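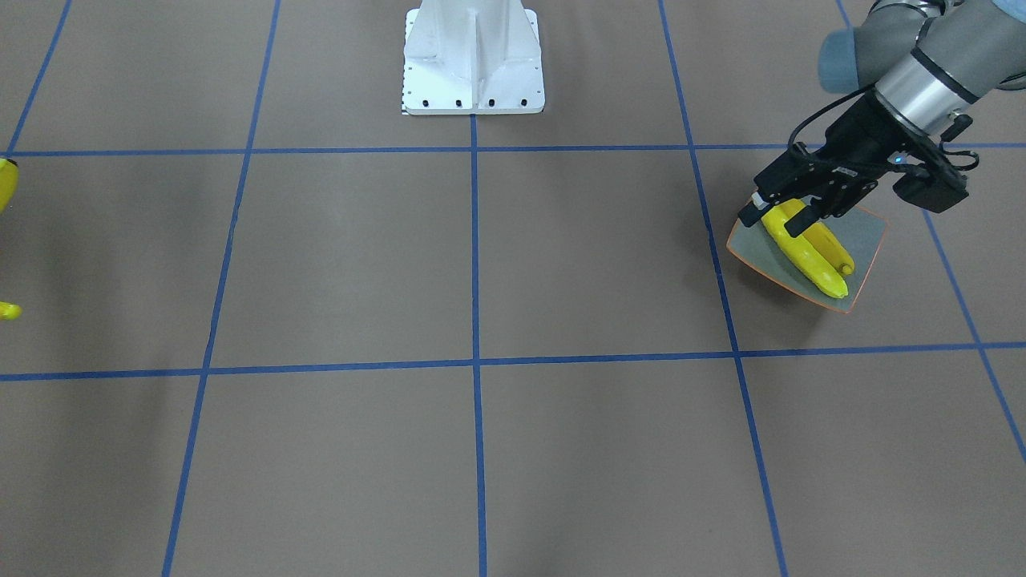
Fig. 4 - Quadrillage au ruban bleu devant le socle, pince fermée sur la banane à l'aplomb de l'assiette grise.

4. Tracer la zone de travail et régler la première prise

C'est le chapitre que je préfère du guide : le bras est monté, la pince répond, et on va enfin lui faire attraper quelque chose ! Comptez une bonne soirée à l'atelier, un peu plus si vous êtes seul pour tendre le ruban.

Il vous faut :
- du ruban adhésif bleu
- un cordeau ou une grande règle
- une assiette légère, à fond plat
- une banane en plastique (la vraie marche aussi, mais elle ramollit vite)
- le contrôleur Stimix, version logicielle 8 ou plus récente

4.1 Poser le quadrillage

1. Vérifiez le serrage des boulons du socle. Une fois le ruban posé, tout déplacement du socle vous oblige à recommencer.
2. Balayez puis dégraissez le sol. Laissez sécher.
3. Collez une première ligne juste devant la bride du socle, parallèle à celle-ci. C'est la ligne zéro.
4. Tirez ensuite la ligne centrale, perpendiculaire, en partant de l'axe du socle.
5. Complétez avec les autres lignes, à un pas de 300 mm. À Oltport, nous avons pris plus large pour suivre les dalles, et cela fonctionne très bien du moment que la même valeur est saisie dans Stimix.
6. Marouflez les croisements avec le pouce. Un coin de ruban qui rebique finit toujours dans la pince.

Note : le quadrillage sert à vos yeux, le contrôleur ne le lit pas. Mais quel confort pour replacer un objet au même endroit d'un essai à l'autre !

4.2 Première prise

ATTENTION : personne dans la zone quand les moteurs sont sous tension. Gardez l'arrêt d'urgence à portée de main, y compris pour un simple réglage.

1. Placez l'assiette dans une case à droite de la ligne centrale.
2. Passez en mode manuel et limitez la vitesse au minimum.
3. Amenez la pince au-dessus de la banane, doigts ouverts de part et d'autre de la partie la plus épaisse.
4. Réglez la force de fermeture sur 3000 (unités internes Vulent), puis fermez. Si le fruit glisse, montez par pas de 300.
5. Levez d'une vingtaine de centimètres et attendez quelques secondes. La banane ne doit pas pivoter.
6. Descendez au-dessus de l'assiette, enregistrez la position sous le nom DEPOSE_1, puis ouvrez.

Note : le câble de la pince doit garder une boucle souple du poignet jusqu'au boîtier. Faites tourner le poignet à la main, moteurs coupés, d'une butée à l'autre - s'il tire, redonnez du mou avant de continuer.

4.3 En cas de souci

Erreur 3857 à la fermeture : les doigts n'ont pas atteint la position demandée. Rouvrez, acquittez, baissez la force d'un pas.

L'assiette se décale à la dépose : la hauteur enregistrée est trop basse. Nia Bevan remonte DEPOSE_1 millimètre par millimètre jusqu'à ce que l'assiette ne bouge plus, et sa méthode vaut tous les calculs.

Quand la dépose réussit plusieurs fois de suite, sauvegardez le profil et passez au chapitre 5 pour enchaîner les cycles en automatique.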